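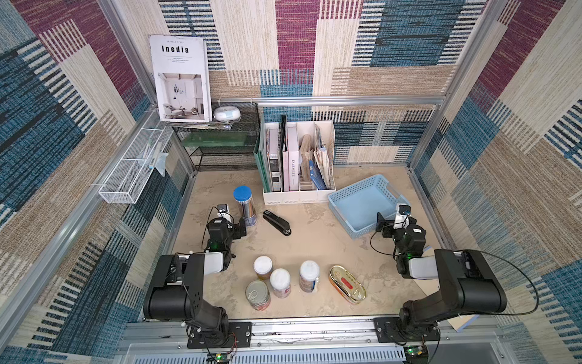 # Zirkeo Opens Shared Desk Program at Its Wodau Site

**Wodau, Sunday, August 11, 2019** – Zirkeo, a supplier of storage goods for offices and workshops, has opened its Shared Desk program in Wodau. The program gives people who use the same table a simple way to put it back in order at the end of a shift.

It covers the small things that pile up on a work surface: food tins and jars, pencils, staplers, tape, folders and loose papers. Each table gets two pieces. One is a light blue plastic basket from the Mumer line, shallow and rectangular, with rows of oval holes along the sides. The other is a white desktop file organizer that stands at the back.

Jars, cups and tins go in the basket. Folders, booklets and other flat items stand upright in the organizer. Pencils and the stapler may stay on the table, and users agree among themselves where to keep them.

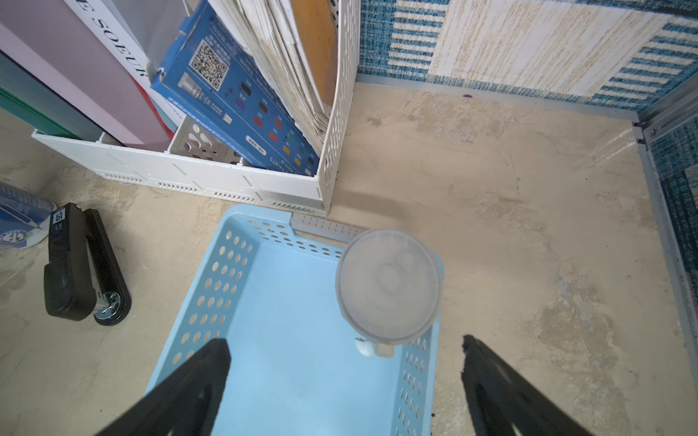
The basket can be carried to a kitchen or supply shelf in one trip, so food does not have to stay on the table overnight. Zirkeo asks that open tins be emptied first and that lids be closed before anything is packed. Tall containers should go in before small ones.

The company tried the method in May at 121 tables in Wodau and Henao. At the close of the trial, 119 of them were still using both pieces. The two others kept the organizer and returned the basket. Users asked for a printed card showing what goes where, and the card is now part of every set. 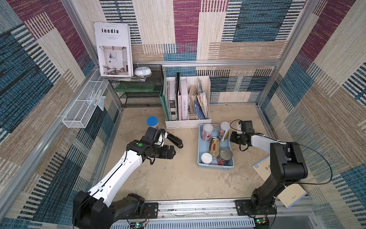
*Light blue basket with six items packed, including an oval tin of fish. A white file organizer stands against the back wall.*

## Availability

Sets are available now to offices and workshops in Wodau. Orders from Henao will be accepted after the first Wodau deliveries are complete. A single order may include up to 4 sets. Larger orders are handled by the sales office and may take longer.

Replacement baskets can be ordered separately. The organizer is sold only as part of the set.

## About Zirkeo

Zirkeo supplies baskets, file organizers and shelf goods to shared workplaces. The Mumer line is its range of plastic storage for tables and counters.

Press contact: Zirkeo Press Office, Wodau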